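Rutilio Contreras keeps the equipment budget for Skundach in a spreadsheet with 278 lines, and he says most of the arguments are over the cheap ones.

"Everyone wants to talk about the arm," he says. "The arm is one line. You get a quote, you sign it, you wait. Fingers and cables and spare inserts are what I get phoned about on a Thursday."

The company sorts and packs small electrical parts, and plans to automate two of its benches next year. Contreras started by pricing hand-held grippers, which staff use to record how a job is done before any arm is ordered. He asked Stota and Minhas for quotes. Stota was cheaper per unit but wanted a minimum order of 40.

"We needed 14," he says. "I wasn't going to fill a cupboard to get a discount."

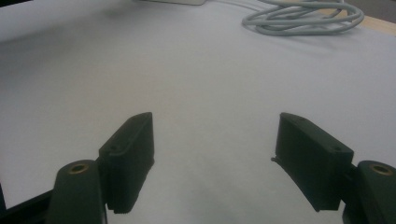

He budgets for finger pads as a consumable, the same way he does gloves and blades. The first draft allowed for 100 over the year. His manager cut it, then put it back after a week of trials.

Cable work is the part he is least sure of. Loops slide, and a pad that suits a rigid connector may not suit a cord. He has left money aside for a second pad shape and hasn't decided who will make it.

"Tiltolau offered to do the lot — pads, mounts, training, service," he says. "It was a good offer. I asked them to break it out line by line, and I'm still waiting on that."

The arms themselves won't be ordered until October. Contreras wants the freight quote in writing first.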